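Trevmont Marsh and Woodland Project
Progress report to the Jasińska Fund, second half of year two

Sorry this is short on polish, field season ran long and the trucks were in the shop most of October. Numbers first, then the stuff behind them.

Snares and traps removed: 341
Camera nights logged: 3,766
Villages signed up to the no-snare agreement: 10
Patrol teams running: 5

All four are final for the period. Camera nights are down on plan. More on that below.

Snare removal

Most of the 341 came out of the Moseck side, the strip between the creek and the old logging road. Wire, nearly all of it, set low for hare and small deer. A few heavier cable sets up on the ridge, which worries us more. Those take bear and they take dogs. Ridge patrols moved from every other week to weekly and we'd like to keep it that way through winter if the fuel line allows. See budget note.

We stopped paying per snare turned in. You asked about this last time. Short answer is we had a suspicion that new wire was being twisted up just to sell to us, shiny, never been in the ground. Flat day rate for patrol members now. Turn-ins dropped for a month and then leveled off. No complaints from the teams, some grumbling from people who aren't on the teams.

Village agreements

Ten signed. Target was twelve. The two missing are both down in Skunis and both want the same thing, a written promise on crop damage before they put a name to anything. Pigs got into the corn there twice this summer and people are angry, fair enough. We can't promise payment out of this grant and we said so. What we offered was fence wire and a hand putting it up. They're thinking about it. Next meeting is a Thursday, after harvest.

Where the agreements are in place they seem to be holding. Only evidence we have is patrol finds near those villages, so take it for what it is. Fewer sets close to houses, same or slightly more deep in the woods. Could be people moving their lines farther out. Could be outsiders. We don't know yet and would rather say so than guess.
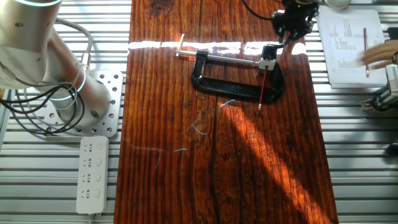

Camera survey

3,766 nights is short of what we promised. Reasons: batteries (bad batch, replaced by the supplier, took forever), high water in the lower marsh in spring, and theft. Stolen units are off the same trail both times so we're not putting any more on that trail. Rest of the grid is up and running.

Good news is otter on both creeks, and marten at a station where we'd never had one. Deer pictures still being sorted. The sorting backlog is real, we're behind by a full card round and it will get worse before it gets better unless we get help with it. We are asking the college if students can take some on for credit. No answer yet.

Bird counts went ahead as planned, dawn counts on the marsh and two evening rounds for owls. Results will be in the annual report, not ready now. First look says marsh birds about the same as last year. Please don't quote that.

School visits

Done at every school on the list except the one in Skunis, which was closed for roof repairs. Will go back. Teachers asked for the track casts to be left with them so we need to make a second set.

Budget note

Fuel is over. Vehicle repair is over. Training is under, as the first aid course got pushed to spring when the instructor canceled. We'd like to move the unspent training money to fuel now and put it back out of next year's line. Need a yes or no from you on this before we book anything, an email is fine. Spreadsheet attached, the tab marked "revised" is the right one, ignore the other.

Problems

Radio coverage on the ridge is still bad. Teams are checking in from the saddle and then going dark for hours. Looked at a repeater, the cheap option needs permission from the landowner and we've asked twice.

One patrol member hurt, twisted knee, back at work now. Incident form was sent seperately.

Next period

Weekly ridge patrols. Skunis meetings. Get the stolen cameras replaced, insurance is being slow. Clear the picture backlog at least as far as midsummer. Fence wire to both villages if they say yes, and probably even if they dont, we think it's worth it regardless.

Owl boxes go up before the ground freezes. Site list is agreed with the landowners on the Moseck side and still open on the other.

Happy to do a call on any of this, mornings before 10 are best while patrols are out.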